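Postetti Opens Its Swap on Tired Tables, Duct Tape and All

PLIRKVILLE – Household goods firm Postetti will spend May asking the people of Plirkville to bring in their worst work tables, and has promised to keep a straight face.

The Tired Table Swap gives residents a cleaned and repaired table in return for one that has seen better decades. Tables that come in are stripped, sanded, fitted with new feet where the old ones have wandered off, and sent out again to the next household. Postetti has set aside 4000 square feet of its warehouse for the work, most of which used to hold garden chairs that did not sell.

The firm is not fussy about condition. Wobbles are welcome. So are burns, ring marks, old glue and the initials of former sweethearts. Tape is welcome too, which is lucky, as tape is what most people in Plirkville appear to have used instead of a carpenter. Staff have learned to respect a good patch: gray duct tape laid in overlapping strips, ends ragged, a few bubbles trapped for good, with a square of black tape nearby for evening wear. 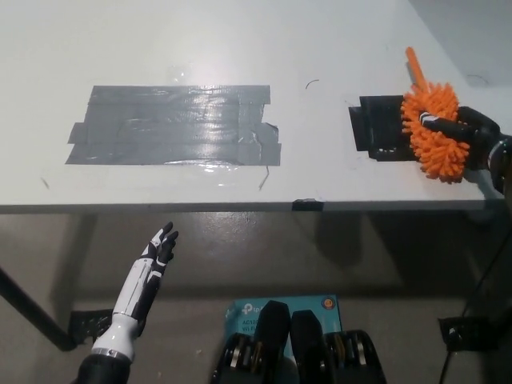
Efren Soriano would like it known that tape is a perfectly sound repair, that he has eaten breakfast off it for years, and that the only trouble is crumbs, which get under the edge and stay there. He also dusts it every week, he adds, so it is hardly neglected.

Postetti does not dispute the dusting. It does suggest that a fluffy chenille duster, the kind with the short soft fingers, will snag on a lifted corner sooner or later, and that picking orange fuzz out of duct tape is a poor way to spend an evening. Owners who prefer to keep their tables can pick up the firm's free leaflet, "Getting It Off," which covers warming old tape with a hair dryer, peeling it back slowly at a low angle, and wiping up the sticky part with cooking oil. The leaflet runs to 2 pages. The second is mostly about patience.

Last year's swap took in 3199 items, a figure that includes several ironing boards whose owners felt strongly that they counted. Joo, which supplies the new feet and brackets, is back again, as is Clitetti, whose vans will collect from anyone living up more than 3 flights of stairs.

Drop-off is at the Postetti warehouse in Plirkville from 9 a.m. Please empty the drawers first. The firm still has a great many spoons.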